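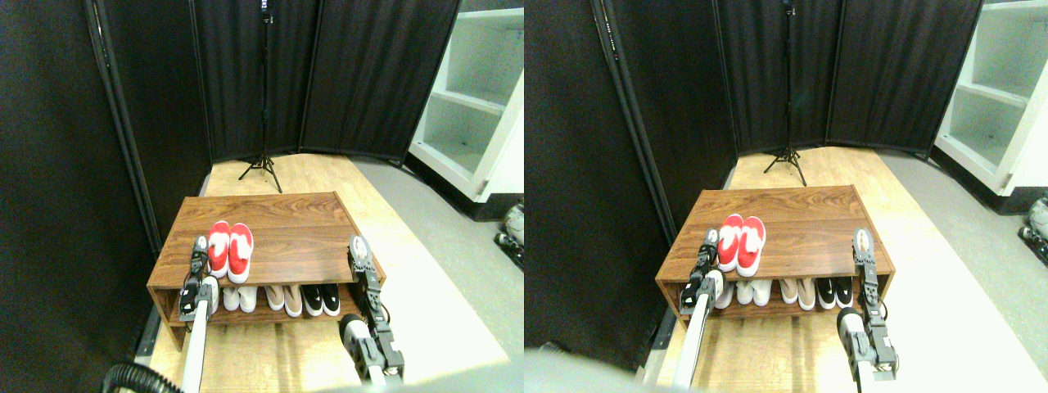

Ritex Gurkalitz Portable Stage Monitor

The Gurkalitz is a powered floor wedge for singers, small bands and spoken word. It is built for clubs, restaurants with a performance corner, rehearsal rooms and outdoor sets where the mixing position is close to the stage. The cabinet, amplifier and crossover are one unit. No outside amp is needed, and the wedge will not accept a speaker-level signal.

Sound

A 10-inch woofer handles lows and mids. A compression driver on a rotatable horn handles the highs. The crossover is fixed and cannot be bypassed. Response is usable down to 58 Hz, where output starts to drop off quickly. Players who want kick drum or synth bass in the monitor should plan on a separate sub. For voice, acoustic guitar, accordion and horns the cabinet covers the full range.

The horn ships in the wide position. To turn it, remove the grille, take out the 4 screws at the corners of the horn flange, rotate a quarter turn and refit. Do not overtighten. The screws go into threaded inserts set in the baffle, and an insert that has pulled out has to be replaced at a bench.

Inputs and controls

The rear panel has two combination jacks, each with its own gain knob and a mic/line switch. Input 1 supplies phantom power when the button beside it is pressed in. Input 2 does not supply phantom power under any setting. A male XLR output passes the mix of both inputs to a second wedge. The link signal is taken before the master volume, so the two cabinets can be set to different levels.

The contour switch has three positions:

Flat: no processing. Use this when the monitor is fed from a mixer with its own graphic equalizer.
Voice: a low cut and a narrow dip in the upper mids. Use this when a microphone is plugged directly into the wedge.
Pole: compensates for the loss of floor coupling when the cabinet is mounted on a stand.

A limit light on the front baffle comes on when the limiter is working. Brief flashes on peaks are normal. If it stays lit through a song, turn down at the source.

Placement

The cabinet has two floor angles. The steep angle suits a standing singer close to the wedge, and the shallow angle suits a singer one or two steps back. With a cardioid microphone, place the wedge directly behind the mic. With a supercardioid, move it off to one side, as these pick up some sound from the rear. The pole cup on the bottom takes a standard speaker pole. There are no hanging points, and the cabinet must not be suspended by its handle.

Leave 6 inches of clear space behind the rear panel. The amplifier is cooled by convection and has no fan. It shuts down if the heat sink gets too hot and restarts by itself once it has cooled, which can take around 10 minutes on a warm night. Keep the rear panel out of direct sun at outdoor events.

Power

The power inlet locks. Push the connector in, then twist to the right until it clicks. The supply adjusts to line voltage without a switch. Turn the monitor on last and off first, after the mixer and any wireless receivers. The fuse is in a drawer under the inlet. Replace it only with the type and rating printed on the drawer.

Finish and care

Black textured paint over birch plywood, with a steel grille backed by foam. Wipe the paint with a damp cloth. The foam can be rinsed in plain water and must be fully dry before the grille goes back on. The padded cover is sold separately and must come off before the unit is turned on.

In the box

Monitor, locking power cord, printed guide, spare fuse. Signal cables are not included.

Units made since December have a metal contour switch in place of the plastic one. The circuit is the same and old and new units can be linked. Replacement horns, grilles and inserts are stocked by Heydari Audio Parts and can be ordered by any Ritex dealer.

Comments

Kwabena Ackah
Does the link output carry phantom power back to the first unit if I chain from a mixer? Our house snake has it switched on for every channel.

Intan Kwok, Ritex support
No. The link output is transformer isolated. Phantom from the mixer at input 1 or 2 will not harm the wedge either, but leave the button on the rear panel out.

Rostam Khosravi
Used a pair for the Fendesari tribute night, two singers and an oud. Voice setting was too thin for the oud, Flat was fine. Plenty loud. Wish the handle was on the other side, you end up carrying it with the knobs against your leg.

Mehrangiz Najafi
Same here with the handle. I knocked the gain on input 2 twice getting it out of the car. I tape it now.

Keyvan Kazemi
Is the cover the same one as for the older wedge? Mine has the pole cup flap in the wrong place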